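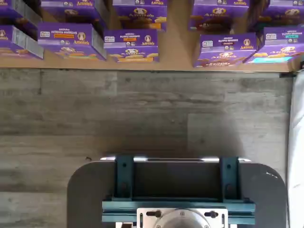

숨은 채소를 위한 변명, 아니 반론

나는 과자 상자를 버리지 못하는 사람과 산다. 정확히 말하면 과자 상자를 눕혀서 정리하는 사람과 산다. 상자는 세우라고 만든 물건이라고 나는 믿는데, 우리 집 사람은 눕혀야 꺼내기 편하다고 믿는다. 결혼 생활의 상당 부분이 이런 신앙의 차이로 이루어져 있다는 걸 결혼 전에는 몰랐다.

그런데 오늘 하려는 이야기는 눕히느냐 세우느냐가 아니다. 상자에 적힌 말 이야기다. 토끼 그림이 붙은 보라색 애니스(Annie's) 상자 중에는 'Organic Hidden Veggies'라고 쓰인 것이 있다. 유기농 숨은 채소. 나는 이 문구를 거꾸로 놓인 상태에서 처음 읽었고, 바로 돌려놓고 다시 읽었다. 숨긴 게 맞았다.

숨겼으면 숨겼다고 쓰지 말아야 하는 것 아닌가. 서랍 안쪽에 비상금을 넣어 두고 서랍 앞에 '비상금 숨김'이라고 써 붙이는 사람은 없다. 물론 이 문구는 아이에게 하는 말이 아니다. 아이는 토끼를 보고, 글씨는 어른이 읽는다. 한 상자에 독자가 둘이고, 둘에게 서로 다른 이야기를 한다. 아이에게는 토끼 모양 과자가 잔뜩 있다고 하고, 어른에게는 당신의 죄책감을 조금 덜어 드리겠다고 한다. 나는 후자에 잘 넘어가는 편이다. 그러니 이 글은 피해자의 진술로 읽어 주셔도 되고 공범의 자백으로 읽어 주셔도 된다.

숨기는 기술이라면 우리 집안도 할 말이 있다. 어머니는 당근을 다져 계란말이에 넣고는 "햄이야"라고 하셨다. 주황색 햄이 세상에 어디 있나 싶지만 여섯 살의 나는 있다고 믿었다. 문제는 그 뒤였다. 초등학교 급식에서 진짜 햄을 받고 나는 색이 왜 이러냐고 물었다. 지금도 당근은 잘 먹는다. 다만 햄을 볼 때 약간 의심하는 눈빛이 된다고들 한다. 어머니의 작전이 성공인지 실패인지는 서른 해가 넘도록 판정이 나지 않았다.

동네 육아 모임에서 이 이야기를 꺼냈더니 의견이 갈렸다. 수마티 크리슈난 씨는 숨기기 찬성파다. 집에서 카레를 끓일 때 시금치를 갈아 넣는데, 아이가 한 번도 눈치채지 못했다고 했다. 카레가 초록색인데요? 하고 물었더니 우리 집 카레는 원래 초록색이라고 가르쳤단다. 이 정도면 숨긴 게 아니라 세계관을 새로 만든 것이다. 존경스럽다.

리아 라그만 씨는 반대파다. 채소는 채소 모양으로 접시에 올라가야 한다는 주의인데, 그 원칙 덕분에 그 집 아이는 브로콜리를 나무라고 부르며 매일 저녁 벌목을 거부한다. 리아 씨는 그래도 스무 번쯤 보면 먹을 거라고 했다. 몇 번째냐고 묻자 세다가 그만뒀다고 했다. 나는 리아 씨 말이 원칙적으로 옳다고 생각한다. 저녁 일곱 시 반에 설거지를 앞두고는 그 옳음이 좀 멀게 느껴질 뿐이다.

내가 반대하는 쪽으로 기운 건 거짓말이 나빠서가 아니다. 어른들은 아이에게 거짓말을 꽤 한다. 놀이터는 해가 지면 문을 닫고, 장난감 가게는 오늘따라 늘 쉬는 날이다. 내가 마음에 걸리는 건 '숨은'이라는 말 속에 이미 판결이 들어 있다는 점이다. 채소는 숨겨야 할 만큼 맛이 없다는 판결. 우리는 초콜릿을 숨길 때 아이에게서 숨기지, 음식 속에 숨기지는 않는다. 음식 속에 숨긴다는 건 그 재료에 대한 항복 선언이다. 글씨를 읽기 시작한 아이가 어느 날 그 문구를 더듬더듬 소리 내어 읽는다면, 우리가 그동안 채소를 어떻게 생각해 왔는지 한 번에 들키게 된다.

그리고 그날은 온다. 우리 집 애는 요즘 아무 글자나 읽는다. 엘리베이터 점검표도 읽고 샴푸 뒷면도 읽는다. 다행히 아직 한글만 읽는데, 영어를 배우기 시작하면 나는 무엇을 준비해야 할까. 상자를 계속 거꾸로 눕혀 둘까. 이렇게 생각하니 우리 집 사람의 정리법에도 전략적 가치가 있는 것 같아서 기분이 좋지 않다.

같은 보라색 상자 중에 'Organic Bunny Grahams'라고 쓰인 것도 있다. 이쪽은 떳떳하다. 토끼 모양이고 그레이엄 과자다. 더 할 말도 없고 덜 할 말도 없다. 나는 이런 이름이 좋다. 과자가 과자라고 말할 때 어른은 몇 개 줄지만 정하면 된다. 과자가 채소 이야기를 꺼내기 시작하면 계산이 복잡해진다. 저녁에 오이를 남겼지만 아까 숨은 채소를 먹었으니 된 것 아닌가, 하는 계산. 나는 이 계산을 여러 번 해 봤고 매번 나에게 유리한 답이 나왔다. 답이 매번 그렇게 나오는 계산은 보통 어딘가 틀려 있다.

이 주제로 모임 게시판에 짧은 글을 올렸을 때 프라카시 라주 씨가 댓글을 달았다. 자기는 아이 몰래 먹으려고 과자를 현미 봉지에 숨긴다고. 방향이 반대지만 원리는 같다고 했다. 과자 속에 채소를 숨기는 사람들과 곡물 속에 과자를 숨기는 사람이 한 동네에 산다. 어디까지가 식품이고 어디부터가 첩보인지 모르겠다.

그래서 나는 한 가지만 바꾸어 보기로 했다. 과자는 그냥 과자로 사고, 오이는 그냥 오이로 준다. 오이를 안 먹으면 안 먹은 것으로 친다. 장부를 섞지 않는 것이다. 시작한 지 보름 됐고, 그동안 아이가 먹은 오이는 내가 보기에 세 조각이다. 그중 하나는 바닥에서 발견됐으니 엄밀히는 두 조각이다. 수마티 씨에게 이 성적을 말했더니 아무 말 없이 초록 카레를 한 통 싸 주었다.

카레는 아주 맛있었다. 아이도 두 그릇을 먹었다. 시금치가 들었다고 말해 줄 생각으로 숟가락을 내려놓았는데, 아이가 우리 집 카레도 이제 초록색이냐고 먼저 물었다. 나는 그렇다고 했다. 시금치 얘기는 내일 아침에 하려고 한다.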